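Shared Kitchen at Skustow House: progress report for the spring quarter
By Ross Matheson, March
14 shares | 4 comments

It has been a busy few months, and I'm very glad to be writing with mostly good news. When you kindly agreed the £2,000 from the Orance fund, we promised a kitchen that would make washing up less of a chore for the lunch club, and I think we are most of the way there (not all the way, as you'll see further down, but most!).

The largest share of the money, £1,125, went on the worktop and sinks, supplied by Cuden and fitted in a single long weekend. We had gone back and forth for ages over one big sink or two smaller ones, and in the end we chose a pair of unequal size, so that cups and plates can go in the larger one and there is still somewhere to rinse a lettuce. The roll-up rack has been a great favourite. It sits over the big basin when there are things to drain and rolls away when somebody needs to soak a pan, and it has saved us buying the bulky plastic drainer I had put in the first budget.
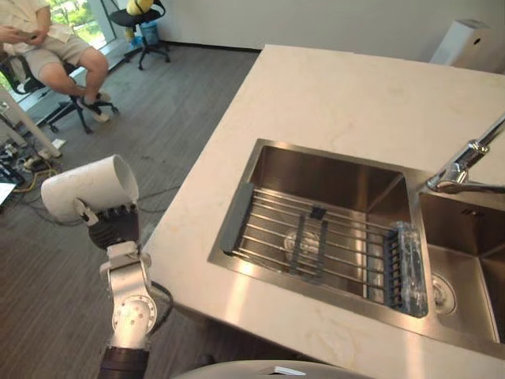
The new double sink and veined stone worktop, with the roll-up rack across the larger basin and one of the white cups.

We spent £190 on crockery, nearly all of it cups, as the old set had dwindled to a sorry collection of odd mugs. Everyone has been asked to empty the dregs before a cup goes anywhere near the rack, and a short note about this will go up by the door once I have found the laminator.

The dishwasher took longer than we hoped. Yap, who supplied it, were patient with us while we changed our minds about which side of the room it should go, and I do want to thank them for that. We are still settling on a loading routine that suits both the morning group and the people who come in at 4 for the homework table, who have rather different ideas about where bowls belong.
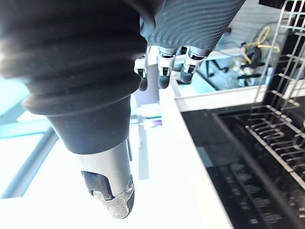

The dishwasher standing open by the white worktop.

Still to do are the shelf for tea towels, a better light over the cooker and a proper bin for food waste. I'll send the receipts separately, and you would be very welcome to come and have a cup of tea with us before the next report.

Recent items
Lunch club menu for March
Skustow House garden: what we planted
Minutes of the kitchen users' meeting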